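Semester project report: sorting the bench at the Hakska repair room
Group 3 (me and Minttu Peltonen), supervisor Venla Leinonen

Okay, so when we picked this topic back in July I figured it would be the easy one. Sort the bits, label the bits, write it up! Our brief was to take the mixed tubs left over from the Manninen workshop clear-out and work out a fair way of handling whatever came out of them, one thing at a time, on a bench where somebody else might be working later that day.

We spent the first afternoon just arguing over what counts as a "part" (Minttu says a bracket with its screws still in is one part, I say it depends on the screws). We went with Minttu's version in the end and I've come around to it. Metal bits with round holes got their own heading in our list, and so did anything with teeth on it, racks included.

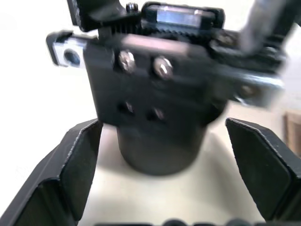 Setting up the bench

We had a budget of $35 and spent $16 of it, mostly on tape and tubs. The cardboard cost us nothing and I'd honestly pick it over a proper mat. Small things show up nicely on beige, and if it gets grubby you flip it over. Two big sheets did the whole work surface, with the front one taking up nearly the full width.

Our one rule was that tall things stand up and flat things lie down. It sounds silly, but a tall thing lying on its side rolls, and we lost a good part of a morning to that in week one.
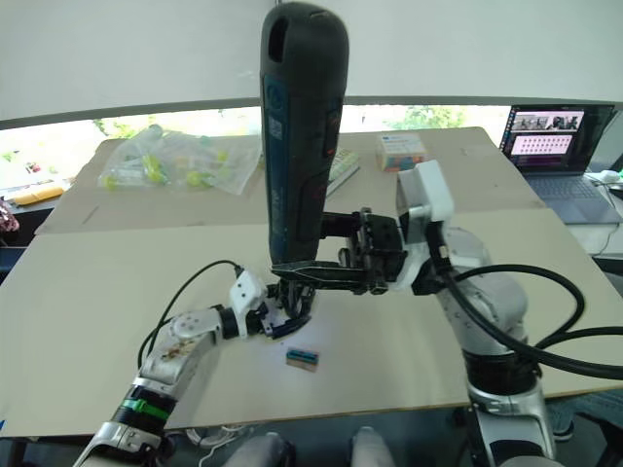

Reading time: 3 min | 595 words in full version

The numbers and the long parts list are in the full version on the Griltimico course page, so I'll stick to how it went. Sorting by size was quick and sorting by use was slow, mainly on account of neither of us knowing what half the stuff was for. Venla told us to stop guessing and make a tub called "ask", and that tub filled up fast, let me tell you.

We also tried the Prurkomar label sheets, which peel at the corners. Handwriting on tape was better, even with my handwriting.
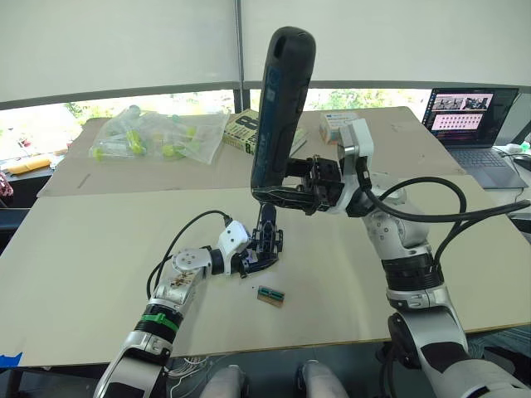
Electronics were my half of the write-up, and I changed my mind on them partway through. At first I wanted every card and board to go straight into a tub with a lid, but you can't tell them apart once they're in a heap. Putting one down by itself works much better, like the little green memory-type card lying flat on the board with its row of dark chips and gold-coloured edge, where you can check what you've got before you write the label. Minttu wanted a separate colour of tape for these and I said no, then yes. If we did it again I'd sort the electronics first, while we were both still fresh, and leave the screws for the end of the day when you only need half a brain.

Still to do: the "ask" tub, and a tidier version of the list.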